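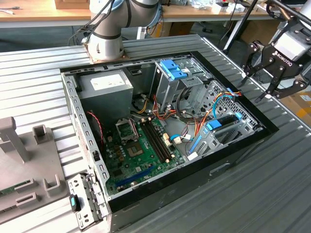

Rendering the Flood

The flood in "Kos," the animated feature from the Dostier studio, lasts just under four minutes on screen. It contains no dialogue. A young otter watches the river take her family's den, and the camera stays on the water for most of the sequence. Producing it took longer than any other part of the film.

Director Natália Brandão storyboarded the flood first and the rest of the story second. Her boards called for brown, slow water carrying leaves, straw and broken reeds. Effects supervisor Fung-ping Tai split the surface into two layers, one for the current and one for the debris, so that an animator could move a single reed without running the whole simulation again.

The sequence used 312 processors over one winter. A finished frame went through 2 passes, and the debris layer alone held up to 1,000 separate objects in the widest shots. 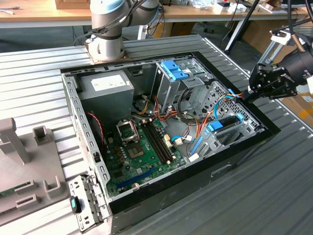 Render time set the limits on what Brandão could change. The studio ran its jobs on ordinary desktop towers, managed by a scheduling tool called Vellov, which assigned frames overnight and reported failures by morning. A tower opened on its side, with the CPU socket empty and its metal bracket flipped up, adds nothing to the night's frame count, and Tai kept a margin in the schedule for machines in that state. The margin was used up by September. Two shots of the far bank were then cut.

Sound came last. Editor Aarti Kandpal worked from 3,420 recorded clips, most of them rain and small streams. She removed the score from the first half of the flood at Brandão's request and brought it back as a single cello line when the otter turns away from the bank.

Test audiences in Fotlow saw both versions. The one with less music was kept.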